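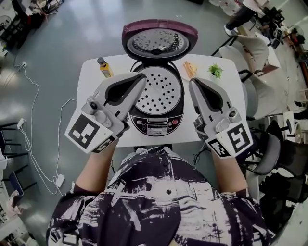
June 10, 2026

Quick one, lunch break, typing with one thumb. Rice cooker day! Been meaning to sort this thing out since December and it finally got its turn on the white table.

It's the SUPOR, black and maroon. Steaming tray sits right in the top, fills the whole opening. Iker Gallardo passed it on to me when he moved, no manual, no measuring cup. Fine. I can measure rice with a mug.

## What I wanted to check

- the tray. All those little holes. Starch gets in there and goes like glue, so I go round with a toothpick. Boring but it works
- the dimpled metal plate inside the lid. Wipe it, then wipe it again the other way. Shiny means every streak shows, ugh
- the vent in the lid. Mine smelled of old dumplings last winter. Soak, cotton swab, done
- the rim where the lid closes. Always forget this one

Don't pour water over the control panel. I know you know. My sister didn't know.

Meenakshi asked in the comments if she can leave the tray in when she's only making plain rice. I take mine out. Forgot once and had a ring of foam all over teh counter – never again.

Also the room. I do love doing kitchen stuff in there, high white ceiling, big window with the black grid, double doors at the far end. My own kitchen has a window the size of a cereal box. You notice crumbs more in a place like that, but you also get to put everything down on one table and walk round it.

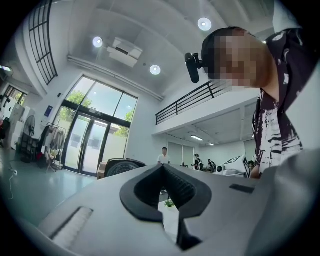 ## Next up

Steamed buns, if I get my act together. Vendula Paulík sent me her dough recipe, 480 grams flour and 3 hours of resting, which is a lot of waiting for me. Might cheat. Will line the tray with parchment first, last batch stuck like crazy and I ate the bottoms off with a spoon.

Anyone got a good trick for getting the smell out of a lid vent? Vinegar did nothing much for me. Lemon maybe? Tell me below, have to run, bus in five minuts.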